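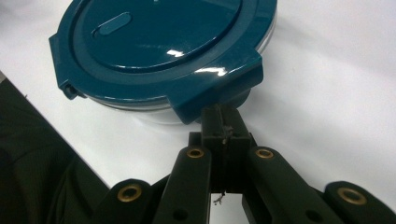 4. Materials and storage items

4.1 Containers

The container type used throughout is the round glass food box with a snap lid, the kind most of the Hulwood households already owned in one size or another. Glass base, plastic lid, locking tabs around the rim, vent button on top. Square ones were left out of this part of the study, see 4.4. Participants in the interviews called them "the clip boxes" or just "the glass ones" and we keep clip box below.

Two states matter for storage. Closed (lid on, tabs down) and split (lid and base kept apart). Households that store split get more in the cupboard but lose lids. Households that store closed have the opposite complaint. In the October interviews this was the first thing people brought up, before we had asked anything about lids. One Briranden participant kept all her lids in a bread bin and the bases in three different places, and could not say which lid went with what without trying them.

The tabs are a problem of their own. With the tabs open they stick out past the rim and catch on things, wire in particular. With the tabs down on an empty base the footprint is smaller but then it's a closed box again and doesnt nest. We did not find a good answer to this. Rácz (field notes, Sedine flats) suggests storing lids tab-up in a row, like plates. Worked in a deep drawer, less well anywhere else.

4.2 Racks

Wire racks were chosen over solid shelving. Reasons: cheap, common in rented kitchens, can be moved by the tenant without drilling. The rack has an upper level and a usable space under it, and the question for the trials was which of the two gets used and for what. Earlier work on cupboard inserts treats the space underneath as leftover. Our households did not. In the inventory of 300 items, the under-shelf space held the things used daily, and the top held what had been put down "for now."

Height is the limit there. A stack of closed boxes is soon too tall, so people lay things on their side, bowls mostly. Looks untidy, and several participants apologized for it when we visited, but it is quick to get at from the front and we coded it as deliberate placement wherever the same item was on its side on both visits.

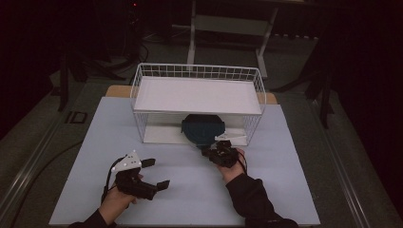
Figure 2. Wire rack with open front. Dark teal item stored on its side under the top shelf.

4.3 Placement trials

Each trial starts with the rack on a clear stretch of tabletop and the container beside it. Start positions were left, right and front, order shuffled per household. Participant is asked to put the container away "where you would at home" and, in a second pass, to take it out again and set it down ready to fill. No time limit given. Time was noted anyway but is not analysed here, the tables in Section 5 are placement only.

Coding categories: upright under shelf, on side under shelf, on top, beside rack, split. The last one was added after the pilot, when Deschamps pointed out that a fair number of people took the lid off before doing anything else and we had no box to tick for it. Pilot sheets were recoded on November 16, 2014 and the older sheets should not be used.

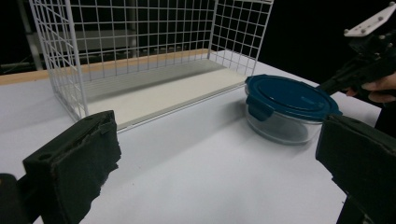 "Beside rack" needs care. Some participants put the container right up against the corner of the wire and considered it put away. Others left it in the same spot and considered the job unfinished. Same position, different meaning, so the coder asks. Where the answer was unclear the trial was dropped from that category only and kept for the lid question.

The low wire edge had more effect than we expected. On a rack with a railing people place things nearer the back and let the wire stop them. Without one they stay well in from the edge. Magyar Street households (older kitchens, narrow counters) were the exception and used the front whatever the rack looked like.

4.4 Limits

One container shape, one lid type. 20 households is small and they are all renters. Counter depth was not controlled for and should of been, at least in Briranden where the kitchens vary a lot. Nothing was filled, so weight plays no part, and a full glass box would probably not go on its side at all. Square boxes are covered in the follow up, along with lids stored on their own. Wet items off the drainer not covered anywhere yet.

Coding by Gyula Rácz and Killian Deschamps, separately, then compared. Disagreements mostly over "beside rack," as above.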